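I have been trying to give up recipe sites since July, and it's going about as well as giving up bread, which I also tried.

The one that got me back was for a lemon pasta called Zestinano. It promised dinner in 14 minutes. The comments, all 659 of them, were mostly from people who had swapped the lemon for something else and were disappointed it didn't taste like lemon. 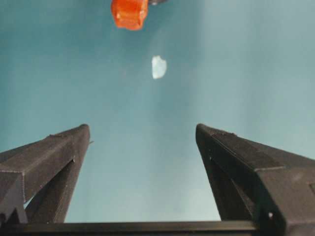
So how long does the pasta take if you include the zesting?

Closer to half an hour, and longer if your grater is as dull as mine.

I made it again last night with the good lemons from Jadoon, the corner grocery, and left out the capers. I'm one of those commenters now. Three stars, would swap again.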